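Foro Papel y Cola > Encuadernación casera > ¿Merece la pena reencuadernar libros baratos?

yvette_desjardins
Hola a todos, vengo con una duda que me ronda desde octubre. Tengo una caja de libros de bolsillo de mi tía, de esos encolados que se abren por la mitad y te sueltan tres cuadernillos en la mano (bueno, cuadernillos no, hojas sueltas, que es justo el problema). El más gordo tiene 334 páginas y lo he leído tantas veces que ya va con goma elástica. Quiero ponerles tapa dura. Tengo cola blanca, cartón gris y el cúter de siempre.

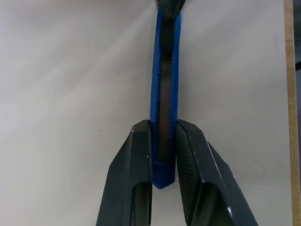 Cúter azul, de los de hoja retráctil.

¿Los coso, los vuelvo a encolar, o los dejo morir en paz?

ewan.gourlay
¡No los cosas! Son hojas sueltas, no hay pliegue por donde pasar el hilo. Podrías coser en lateral, perforando a unos milímetros del lomo, pero luego el libro no se abre ni a tiros. Doble abanico con cola PVA: abres el taco hacia un lado, cola, hacia el otro, cola, y a la prensa hasta el día siguiente. Yo he hecho así hasta 200 hojas sin que se me suelte ninguna.

davina_m
Pues yo discrepo con Ewan. El doble abanico va de maravilla con papel poroso, pero el de bolsillo antiguo a veces viene tan seco que la cola arranca la fibra y a los dos años estás igual. Yo le hago unos cortes finos al lomo, meto hilo de lino y encolo encima. Más trabajo, sí, pero aguanta.

ewan.gourlay
Davina, los cortes te comen margen interior, y en un bolsillo el margen ya es de chiste.

davina_m
Un milímetro, Ewan. Un milímetro.

yvette_desjardins
Jajaja, no os peleéis, que me hacen falta los dos. Os cuento más: he estado mirando tapas para decidir color, porque lo de la tela también me trae de cabeza. Me tiran los tonos apagados, tipo malva grisáceo con un dorado chiquitito, aunque reconozco que un naranja en la estantería se encuentra a la primera – y yo pierdo libros dentro de mi propia casa.
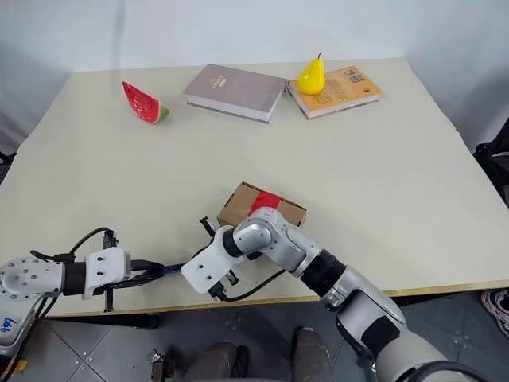 Declan Ó Gríofa: el color me da igual, pero mira la dirección de la fibra del cartón antes de cortar nada. Tiene que ir paralela al lomo, siempre. Mi primer libro lo hice al revés y las tapas se abarquillaron como una teja.

yvette_desjardins
¡Anda, ni idea de lo de la fibra! ¿Y cómo se sabe?

Declan Ó Gríofa
Dobla el cartón un poco en los dos sentidos, sin llegar a marcarlo. Donde menos resistencia haga, por ahí va la fibra. Y para la tela, la Kurden forrada con papel, que no traspasa la cola. La Aitken es más bonita pero mancha con mirarla.

agnes_b
Yo trabajo con la Aitken y no me mancha nunca, será cuestión de poner menos cola. Con 43 cm de ancho me salen las dos tapas y el lomo de un bolsillo, y me sobra para puntos de lectura.

yvette_desjardins
Vale, actualizo. Hice la prueba con uno finito, una novela policíaca que no me importaba sacrificar, y seguí el método de Ewan (perdona, Davina, me dio pereza el hilo). El lomo ha quedado bastante decente, las guardas un desastre, con una arruga en diagonal que parece un río. Las tapas planas, gracias Declan.

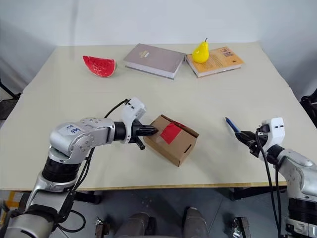
Para el siguiente quiero cambiar dos cosas: dar la cola de las guardas con rodillo de espuma, porque con la brocha me paso siempre, y dejar más hueco entre el cartón y el lomo, que a este le cuesta abrir. Puse cinco milímetros, ¿lo subo a siete? Y otra, ¿al gordo le pongo gasa en el lomo o me basta con papel?

davina_m
Siete. Y gasa, con ese grosor ni lo dudes.

ewan.gourlay
Por una vez, lo que diga Davina.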